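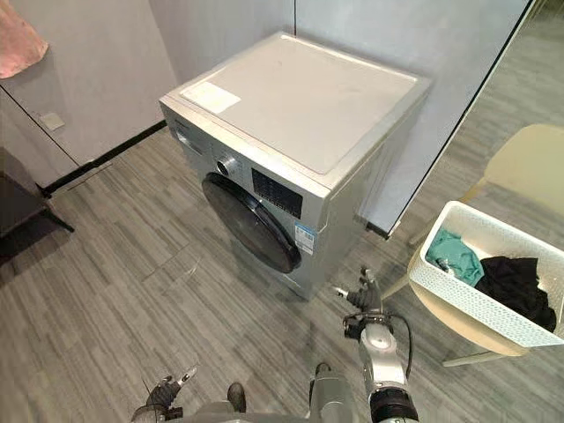

Two multi-fingered hands, a washer and a basket of clothes at Losilari's test room in Ikesstead.

Losilari spent Friday comparing controllers for its two-armed laundry robot, and says the newer one wins. Maybe.

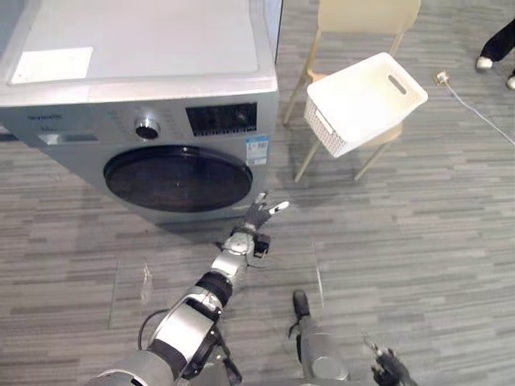

Both controllers got 24 tries at the washer door. Rianne Wuyts, who ran the test, would not give failure counts – only that the new one was "up to 16 percent quicker."

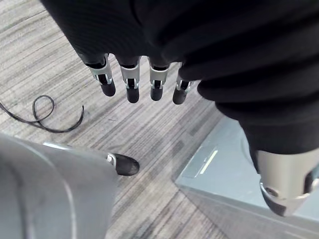
Fingertip wear wasn't measured. Cyprian Kaczorowski, a repair shop owner who read the notes, wants 900 tries before he believes any of it.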